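Cirkard Recipe Text Corpus – README

Version 2, released June 13, 2018
Maintainer: Sunita Villanueva

Summary

Cirkard is a collection of 2929 home recipes typed from handwritten index cards. The cards come from households in Brustmont and Ağca. Each record holds the recipe as written, a cleaned version, and an ingredient table. The intended use is work on spelling normalization, unit parsing and ingredient matching.

Contents

cards.tsv – one row per card, with card ID, town, title and full text
ingredients.tsv – one row per ingredient line, with quantity, unit and item
units.tsv – lookup table for informal measures
held_out.txt – IDs of the 400 cards reserved for testing

All files are UTF-8 with Unix line endings. Fields are separated by tabs. Quotation marks in the text are left as typed and are not escaped.
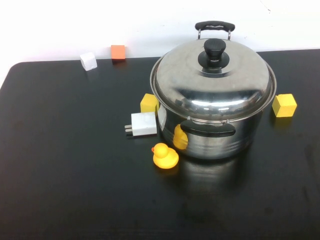
Card IDs begin with B or A for the town, followed by a four-digit number. Numbers are not continuous. Gaps are cards withdrawn by the family before release, and those IDs will not be reused.

Transcription

Each card was typed by one person and checked against the card by another. Canan Değirmenci and Yiğit Kırmızıgül did most of the typing. Spelling, abbreviations and line breaks in the full text follow the card. Words that could not be read are marked [?]. Crossed-out words are dropped unless the replacement is also unreadable.

Units

Informal measures such as "a glass" or "a coffee cup" are kept in the unit column. The lookup table gives a milliliter value where the family supplied one. Otherwise the value is empty – please do not fill it from a national average and redistribute the result as Cirkard.

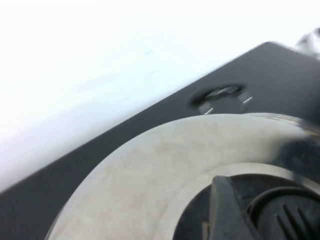 Quantities written as ranges are split into qty_low and qty_high. In version 1 only the lower value was stored, which affected 319 ingredient lines. Scores from the two versions should not be compared.

Known issues

Titles are often repeated. Lentil soup and stuffed peppers are the worst cases, and matching on title alone will merge unrelated cards. Cooking times are missing from many soups and stews. Oven temperatures may be in either scale and the scale is not always stated.
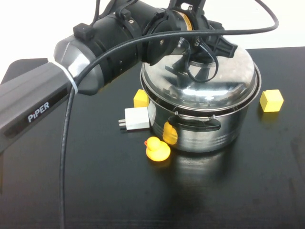

Ekrem Erdem notes that the A cards also mix old and new spellings within a single recipe, so a dictionary filter set to one standard will drop valid ingredient names. The filter in the Cetent loader is off by default for that reason.

License

Free for research and teaching. Family names have been removed from the text and must not be restored. Send corrections to the maintainer with the card ID and the line as it should read.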